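Who Came to the Winter Games? A Look at Small Teams
Project report by Thắng Đào, Elisbridge
October 22, 2026

So my project started with a pretty simple question: how does a town ice hockey team from the early days end up in old tournament records and then vanish? I picked the Mulcahy club because my library had a box of their programs, and because I like hockey and figured I'd have fun. I did!

The box had 25 programs in it, most of them in good shape, plus a folder of newspaper clippings somebody had glued onto brown paper (the glue is terrible, be careful if you ever ask for it). I started in July and read everything twice. The first time I just read for the stories, and the second time I wrote down every player, date and score I could find in a spreadsheet.

I ended up with over 200 player entries. A lot of them were the same guys spelled different ways, which took me forever to sort out. One goalie shows up under three spellings in a single season — I only figured it out from his hometown.

The biggest crowd I found was for the final against Prasarura, with 1,810 paid tickets. That's huge for an outdoor rink with one set of bleachers. Mulcahy lost that game by 6 goals, and the local paper spent most of its article on the weather and the band. I wish they'd said more about the second period, where four of the goals went in.

For the presentation part I built a poster with a map of the away trips and a timeline. My class displayed everything together at the Bravow open house.
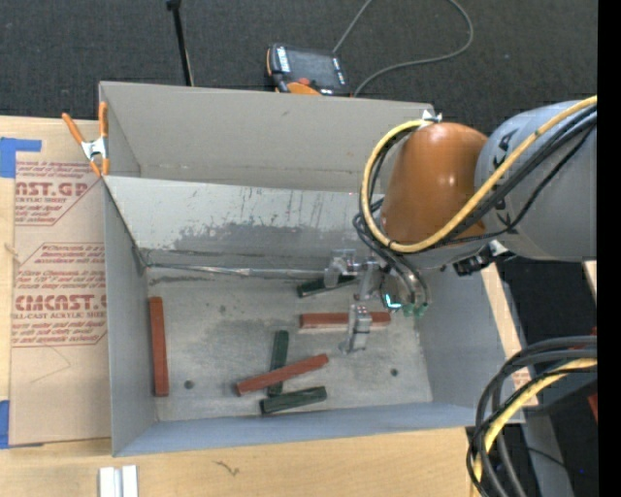

Robot arm and gray bin.

If I did this again I'd start with the spelling problem and make one master list of names before touching the scores. I'd also like to find the Prasarura side of the story. Their library wrote back and said they have two team scrapbooks, but they aren't scanned yet, so I'd have to go there in person.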